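Odd socks after the wash: sorting and pairing log
30 September 2024
Posted by Peninah Rotich

Status: solved (I think!)

Problem as first reported: every laundry day ends with leftover socks. They are all dark, they all look alike under the bedroom light, and I end up with a pile of singles that I stuff back in the drawer and fight with again the next week. At the last full turnout I had 17 singles. I live in the upstairs flat at Chege with one other adult, so there is no good excuse for 17.

What I had tried before opening this:
- Mesh bag in the wash. Helped with losing them, did nothing for telling them apart.
- Pinning pairs together. I kept forgetting the pins, and one went through the dryer and left a scratch on the drum.
- Buying all one kind. Great idea, except I did it twice, in May and again later, and the second batch was a slightly different gray.

Reply from Vandana Nigam
Oh, I love this one, I had exactly the same thing going on for ages. Two questions. Where are you sorting them, and are you matching by color or by knit? If you are going by color alone you will never get there with dark socks. Black that has been washed a lot and charcoal that hasn't are pretty much the same color. Try going by texture and by the shape of the heel. Also, do it flat on a bed with a plain sheet, one layer, no heaps. A heap hides everything.

Update 1
Sorting was happening on top of the dryer, in a heap, so guilty on both counts. Moved everything to the bed. I put the purple sheet on first because it is the only one I own that isn't navy, and wow, what a difference. On navy I couldn't see where one sock stopped and the next one started. On purple the gray ones and the black ones separate right away.

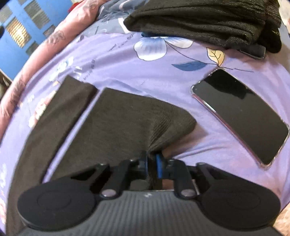
Dark gray knit and folded black on the purple sheet.

The gray has faint lines running across the knit and the black folds down into a long flat strip, so once they are side by side you would never put them together. I had been putting them together for months! I checked the drawer afterward and found two "pairs" that were one of each.

Timed it as well. The first go on the bed took 11 minutes for the whole load, including turning everything right side out. I was so pleased I told my sister.

Reply from Vandana Nigam
Eleven is excellent. Mine took longer than that the first time. Now do the drawer. Tip the whole thing out, everything, even the ones you think are fine, and go through it the same way. Keep the long flat ones in one row and the ones with a round heel in another. Don't fold anything until all the rows are laid out, or you will fold the wrong two and have to undo them.

Update 2
Did the drawer. It took just under 60 minutes with a tea break, and I had to use the whole bed plus the chair. Results:
- Most of the 17 singles now have partners. Several were sitting in the drawer folded up with the wrong sock.
- 5 are still alone. Two of those are from the Prodby hiking pack and have a thicker cuff, so I know the others exist somewhere.
- One sock was inside a pillowcase. It had been ironed in there.

New problem: after folding, the gray ones won't stay folded. The heel bunches up and pushes the top open, and by the time they get to the drawer they have come apart again. The black ones are perfect. Same fold, same hands.

Reply from Vandana Nigam
That's the heel. Lay the sock on its side so the heel sticks out, then smooth the bulge toward the toe before you fold. Fold in thirds, toe first, and tuck the toe into the cuff. If you fold it with the heel facing up you get a lump in the middle and it springs back. Thick knits are worse for it than thin ones.

Update 3
Heel to the side works!! Did six pairs and shook the drawer pretty hard and they all held. I do find the tuck a bit fiddly on the ones with a tight cuff, so for those I fold in half and stand them on end in the old Boveck shoebox. They hold each other up.

Leaving this open until the next wash to see if the five singles turn up. The Jernance washer has a rubber seal around the door with a deep fold in it and I haven't looked in there yet.

Update 4
Looked in the seal. One hiking sock, one hair tie, a lot of gray fluff. Four to go. Closing this for now, and thank you Vandana, I have never enjoyed a sock drawer this much.

Related tickets
Fitted sheet comes off one corner overnight
Jernance washer: musty smell from door seal
T-shirts folded upright keep falling over
Lint on dark clothes after drying with towels
Best place to keep single gloves over summer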